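Section 2. Setting Up a Petition Round

2.1 Before you begin

Vollis records, checks and reports signatures gathered in support of a petition to a town or district council. This section covers the set-up of a new round by the clerk's office. Entering sheets is covered in Section 3.

You will need:

The approved wording of the petition, as filed with the clerk
A current copy of the voter register in Enanport format
An account with the Round Officer role
The signature threshold set by your local rules

Note: Registers exported before 2023 use the old ward codes. Convert them with the Enanport tool before loading. Vollis will accept an unconverted register without a warning, and every signer will then be reported as outside the district.

2.2 Creating the round

1. Sign in and open Rounds > New.
2. Enter the short title. It appears on every printed sheet and is limited to 78 characters, spaces included.
3. Paste the full wording into the Text field. Remove any line breaks carried over from a word processor.
4. Select the body to which the petition is addressed. If the body is missing from the list, see 2.5.
5. Enter the threshold as a whole number, without a comma. For the Illstead district council, enter 3000.
6. Select Save as Draft.
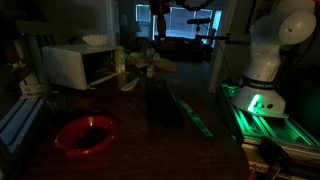 A draft can be changed freely by any Round Officer. Once the round is opened, the title, the wording and the threshold are locked. A locked round can be withdrawn but cannot be edited. Withdrawing a round does not delete it, and its number is not used again.

Caution: Do not open a round to test the set-up. Opening a round sends a notice to the council secretary and starts the collection period. Use Preview instead.

2.3 Loading the register

1. Open the draft and select Register > Load.
2. Choose the register file. Leave the file name as exported.
3. Wait for the line count to appear. Compare it with the total on the cover page of the register.
4. If the two figures match, select Accept. If they differ, select Discard and request a new export.
5. Set the cutoff. Signers added to the register after the cutoff are listed as Late and do not count toward the threshold.

Note: Where local rules let voters join the register during the collection period, set the cutoff to Close of Round.

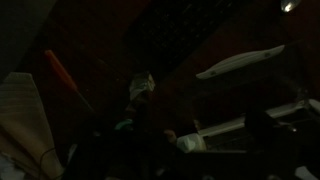

2.4 Assigning checkers

Each sheet must be checked by two people. Vollis will not pass a sheet when both checks come from the same account.

1. Open Round > People.
2. Add each checker by account name and assign the role First Check or Second Check.
3. Under Disputes, name one person to settle split results. This person may not hold either checking role in the same round.
4. Select Confirm.

Caution: A checker who has signed the petition must be removed from the round. Vollis does not compare checker names with signer names. 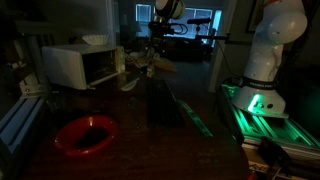 Vollis Clerk's Guide, Issue 2, November

2.5 Adding a body to the list

1. Open Settings > Bodies > Add.
2. Enter the full legal name and the mailing address for notices.
3. Select the count method, Fixed Number or Share of Register.
4. Select Save, then return to the draft and refresh the list.

Offices using the Malý count method should select Share of Register and enter the share for each ward separately. Wards left blank are treated as zero.

Questions on this section go to Forough Taheri, Clerk Support.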